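Clothes rail

A clothes rail, also called a garment rail, hanging rail or clothes rack, is a horizontal bar on which garments are hung, usually by means of hangers. The term covers the bar fitted inside a wardrobe, the bar fixed between two walls of an alcove, and the free-standing frame used in bedrooms, laundries, shops and theatres. In everyday speech the words rail and rack are used for the same object, although in the furniture trade "rail" often refers to the bar alone and "rack" to the bar together with its supports.

Contents
1 Construction
2 Hangers
3 Use in the home
4 Hanging and folding
5 The Totthorpe household collection
6 Care and common faults
7 See also

Construction

The bar of a clothes rail is normally a round or oval tube. Metal is the usual choice, as it resists bending under an uneven load and allows a hanger to slide without catching. Wooden rails are found in older wardrobes and in some modern furniture, where they are generally thicker than a metal tube intended for the same span. A long rail may be given a bracket at its middle point, which prevents sagging but also interrupts the free movement of hangers from one side to the other.

Free-standing models have uprights, a base and joining pieces. The base may be a pair of feet set at right angles to the bar, a rectangular frame, or a set of castors. Models sold for self-assembly commonly rely on moulded connectors pushed on to the ends of the tubes. These are light and cheap to replace, but they are also the part most likely to work loose.

Small racks that stand on a table or worktop follow the same principles at a reduced height. They are used for children's clothing, for samples, and for sorting a small quantity of laundry at a comfortable working level.
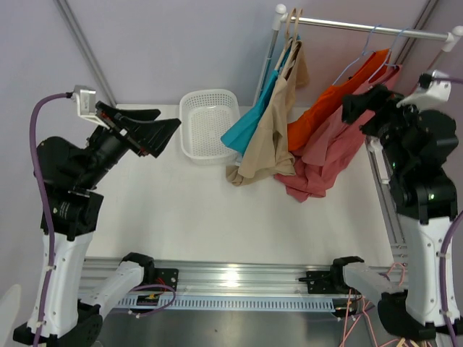 Sorting at table height requires a clear surface, a place for garments that are to hang and a container for those that are not. The rack is best placed to one side, so that the longest garments do not cover the area in which the remainder are handled. A common arrangement has a white rectangular tabletop with the rack at the rear right and a white plastic basket beside it at the rear centre, leaving the front of the table free. The silver bar of such a rack may be joined to its slim upright by a rounded white connector, with a matching one at the other end. A bar that slopes slightly downward to one side, as this one does towards the right, can usually be levelled by adjusting the connector or the foot beneath it. On a smooth tube even a slight slope may cause hangers to gather at the lower end.

Hangers

The hanger transfers the weight of the garment to the rail through a single hook. Its main forms are the plain wire hanger, the coated wire hanger, the moulded plastic hanger and the shaped wooden hanger. The hook may be fixed or may swivel; a swivelling hook allows the garment to be turned to face either way without being lifted off the rail.

The size of the hook opening determines which rails a hanger will fit. A narrow opening may pass over a thin tube and yet jam on a thicker one. Children's hangers are narrower across the shoulders than those made for adults, but in many ranges the hook is the same size, so that both can be used on a single rail.

It is customary to hang all hooks in the same direction, with the open end towards the back of the wardrobe. Garments can then be lifted off in a group with one movement. Shops sometimes reverse a single hook to mark an item set aside for a customer.
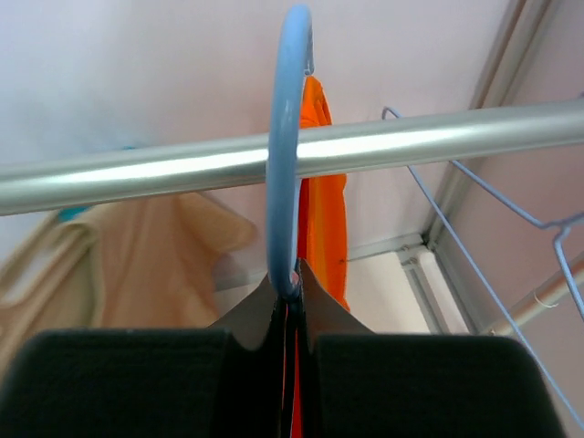 Coated wire hangers are made by covering a metal core with a layer of plastic. The coating gives a smoother surface than bare wire and reduces the risk of rust marks on damp clothing. It may be clear or coloured, and colour is often used in shared households to tell one person's hangers from another's. A light blue hook, for instance, stands out readily against a brushed silver rail and a bright orange garment. The tip of a coated hook may be bent back into a small rounded curl, which leaves no sharp end to catch on a collar or neckline. Coatings tend to wear first on the inside of the upper bend, where the hook bears on the rail. A hanger whose core has become exposed should be kept for dry garments only.

Use in the home

In homes without a fitted wardrobe the clothes rail may serve as the main place of storage. It takes up less room than a cupboard and can be moved, but it gives no protection from dust or sunlight. Dark and brightly coloured fabrics kept on an open rail near a window may fade along the shoulders and the outer sleeve. A cotton cover placed over the whole rail prevents this and still allows air to pass.

More often the rail is an addition to other furniture. It may hold the clothing chosen for the next day, the coats of visitors, or articles waiting to be ironed. In a laundry or utility room it is used for shirts and blouses taken straight from the washing machine, which dry with fewer creases when hung than when laid over an airer. Room should be left between wet garments, and the rail should not be placed directly above an unprotected heater.

The basket is the usual companion of the rail. Clothing is brought to it in the basket, sorted, and either hung or folded. Where several people share a laundry, the basket also serves to return finished items to their owners. Open-sided baskets are preferred for damp washing and solid ones for clean and folded linen.

Hanging and folding

Woven garments with a shaped shoulder, such as jackets, shirts and dresses, are generally hung. Heavy knitted garments are generally folded, as their own weight draws them out of shape at the shoulder and hem. Light knitted tops may be treated in either way. Trousers can be hung by the waistband or cuffs from a clip hanger, or folded over the lower bar of an ordinary one.

To hang a shirt, the hanger is passed in through the hem or the unfastened front until both shoulders are supported. Pushing it down through a closed neckline stretches the collar. The top button is then fastened, and the hook is lifted over the rail from the front. To take a garment down, the hook is raised until it clears the tube. Pulling on the cloth itself can bend the hanger and strain the seams.

Order on the rail is a matter of habit. Arrangement by type, by length, by colour and by wearer are all in common use. Arrangement by length has the practical advantage of leaving a clear space beneath the shorter garments, where a basket or a low shelf may be placed.

The Totthorpe household collection

The Totthorpe Museum of Domestic Furnishing holds a collection of clothes rails, airers and hangers from private homes. The collection was begun by the furniture historian Uldis Dzene, whose catalogue remains the principal guide to it. Dzene divided household rails into three groups: fixed, standing and table. His decision to treat the table rack as a separate group was questioned by Kęstutis Šimkus, who regarded it as a standing rail made to a smaller size. The museum has kept Dzene's division in its labels and notes the disagreement in the printed guide.

Among the pieces on display is a Mockus folding rack, which closes flat by means of a hinged upright, and a Clarex wall rail with a bar 30 millimetres in diameter. The Sketetti table rack, shown beside them, was supplied with nine coated hangers, all of which survive. A revised edition of the guide was issued on June 28, 2019, and the table racks were moved to the ground-floor gallery in July of that year.

Care and common faults

A metal rail needs little attention beyond wiping with a dry cloth. Where hangers have begun to drag, the cause is usually dust combined with residue from fabric sprays, and a cloth dampened with mild soapy water will remove it. The bar should be dried before clothes are returned to it. Wax polish makes hangers run easily but may mark pale fabrics and is best avoided.

Sagging is caused by too great a load or too long an unsupported span. A bent tube seldom recovers its shape when the load is taken away, although a slightly bowed round bar may be turned over and used with the bow upwards. Leaning in a free-standing rail generally points to a loose joint at the foot of an upright. Joints should be checked when the rail is empty, and heavier garments should be placed near the uprights with lighter ones towards the middle.

Plastic connectors may become brittle with age, particularly in strong light. A cracked connector should be replaced and not glued, as the glued joint is rarely strong enough to carry a full rail.

See also

Airer
Clothes hanger
Laundry basket
Wardrobe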